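Review: Fuvano 822 label printer, two months on a small stockroom

The Fuvano 822 is a direct thermal label printer for shelves, bins and cartons. It takes rolls up to 2 inches wide, connects by USB or Bluetooth, and weighs little enough to carry in one hand with a roll loaded. I bought mine in July to replace an aging Riedl unit that had started feeding labels crooked. The stockroom it serves is in Zutudville and holds small hardware, mostly fasteners and fittings, in open bins.

Setup took 6 minutes on Windows. The driver installed from the Fuvano site without a restart. The Mac driver is a separate download and needed a second attempt after the first install failed to register the paper size. Bluetooth pairing is handled through the phone app only; the desktop software does not see the printer unless it is wired.

Print quality is good at the default darkness. Part numbers in small type are legible at arm's length, and barcodes scan on the first pass with an old handheld reader. At the lightest setting the narrow bars drop out. At the darkest, edges swell and the reader starts to reject codes. I leave it one step above default.

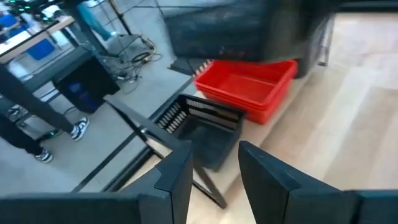 Roll loading is the best part of the design. The lid opens fully, the guides slide together from both sides, and the sensor finds the gap between labels after a single blank feed. The Riedl needed three or four blanks every time, and on short rolls that adds up. The Fuvano also remembers its calibration when powered off, provided the lid stays shut.

The adhesive matters more than the printer for this kind of work. The starter roll in the box is paper with a general-purpose adhesive and it lifted at the corners on textured plastic. I switched to Zivance polypropylene labels, which are thicker and hold on ribbed surfaces if you press them down with a thumb for a few seconds. They cost more per roll. Leave the printer on the slow speed setting with them - at full speed the text comes out gray.

The software is adequate. Templates import from a spreadsheet, columns map to fields, and sequential numbering works. My main complaint is that it will not sort a job before printing, so the sheet has to be in shelf order first. Wendelin Auer, who shares the stockroom with me, runs batches from the phone app and prefers it, although the app caps a batch well below what the desktop program allows.

After 2000 labels the print head shows no dead spots. The cutter bar is dull on the left side and tears slightly ragged. A replacement bar is listed as a spare part and held by two screws.

Good: fast loading, stable calibration, sharp barcodes.
Bad: weak starter labels, no desktop Bluetooth, no sorting.

Recommended for bin and shelf labels. For freezer or outdoor use I would look at thermal transfer instead.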